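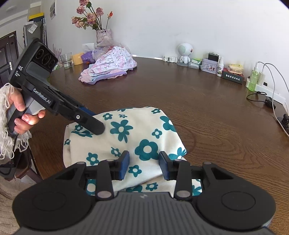
Folding is the one bit of laundry I look forward to, and I know how that sounds! But give me a clear stretch of table, a cup of tea and a heap of clean cotton and I'm happy for an hour. For years I folded on the bed, which is too low and too soft, and everything I smoothed out on one side crumpled on the other. A dining table is so much better. Ours is dark wood with a bit of a shine to it, and cloth slides across it beautifully, so a cream piece with teal flowers can go from bunched up to flat with a couple of good sweeps. The rest of the pile, pink and white florals mostly, waits against the wall at the far side until its turn comes.

Get the table ready first

Wipe it and then dry it properly. A damp ring from a mug will go straight into pale cotton, and so will a smear of jam. I leave my dried roses where they are at the back, but drinks go well out of elbow range (I learned this with a full glass of blackcurrant and a pillowcase).

If your table is rough or has a splintery edge, put an old flannelette sheet over it. It grips a little more than bare wood, so you'll need to lift the cloth and lay it down again instead of sliding it.

Starting from a crumpled heap

Don't pull at the middle. Find one hem, any hem, and run your fingers along it until you come to a corner. Hold that corner, carry on along the next edge, and by the second corner the whole thing has usually opened itself out. Give it one good shake away from the table and let it drop flat.

Printed cotton makes this easy. The right side of the print is brighter, so you can tell at a glance whether a corner has flipped over. With plain white sheets I feel for the raised side of the hem.

Smooth from the centre out with the flat of your hand, not your fingertips. If it's a cloth you'd normally iron, try doing this while it still has a trace of damp in it. You'd be amazed how often the iron can stay in the cupboard! Do let it air fully before it goes in a drawer, though.

My favourite fold for tablecloths and big squares

Fold in half with the print inside, so that any dust lands on the back. Fold in half again the same way, giving you a long strip. Then fold the strip in thirds, one end over and the other end on top. You get a fat little parcel with one smooth edge, and the smooth edge faces the front of the shelf.

A 125 cm square done this way sits nicely on a shelf 50 cm wide, next to a second stack. Larger cloths want an extra fold at the strip stage. If you have a really long one, roll it round a cardboard tube and stand it in the corner of the wardrobe; there'll be no creases at all when visitors come.

Small florals, frills and trims

Anything with a coloured trim gets folded so the trim lies along an outside edge. It keeps the trim flat, and you can spot the one you're after without digging. Frills I pinch back into shape while the cloth is lying open, then fold towards them, never across.

Soft tops go in thirds lengthways and then in half. Cardigans get buttoned first, every other button is plenty.

A few odds and ends

Tuck a matching set inside one of its own pillowcases. It's an old trick and still the best one I know.

Fluffy sleeves and fringed knits shed onto everything, so fold your dark cottons before you put that jumper on.

My shelf labels are luggage tags from Letska, 9 to a packet, tied on with kitchen string. Pencil works better than pen, as I change my mind about shelves every March.

Dried lavender in a scrap of muslin keeps a cupboard lovely, but keep it off silk. Give the bag a squeeze every few weeks and it wakes up again.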